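Werkstattbuch Junen, Bereich Rechneraufbereitung
September, Eintrag 14:20 Uhr – Bearbeitung: E. Makori, T. Heiskanen

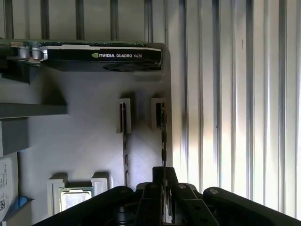
Die Aufnahme der Bauteile aus dem Posten Grinorley wurde heute fortgesetzt. Der Posten umfasst laut Lieferschein 385 Teile, davon 92 Grafikkarten. Die Quadro K620 werden gemäß Absprache mit Frau Menzies als eigene Gruppe geführt und nicht mit den übrigen Karten vermischt.

Zur Ablage: Karten liegen im grauen Formeinsatz oben links, schmale Platinen werden hochkant in die geschlitzten Halter gestellt. Ein flaches Ablegen der Speichermodule ist zu unterlassen. Beim Posten Pringle waren dadurch Kontakte verkratzt, der Vorgang ist bei Herrn Lamont dokumentiert.

Offene Punkte:
Die Seriennummern der Karten sind noch nicht in die Liste Cavska übertragen. Zuständig ist T. Heiskanen.
Für die Slotbleche fehlt weiterhin ein Lagerplatz. Vorschlag Makori: Schublade unter dem Prüfplatz, sofern diese bis dahin geräumt ist.
Antistatikbeutel nachbestellen, Bedarf rund 800 Stück. Die kleinere Größe reicht für die K620 nach Angabe von Frau Gunn aus – vor der Bestellung bitte an einer Karte nachmessen.

Der Funktionstest der Karten beginnt erst nach Abschluss der Aufnahme. Lüfter sind vorher mit dem Pinsel zu reinigen, Druckluft nur bei festgehaltenem Lüfterrad.

Nachtrag 16:05 Uhr: Beutel gemessen, kleinere Größe passt. Bestellung an Frau Gunn weitergegeben.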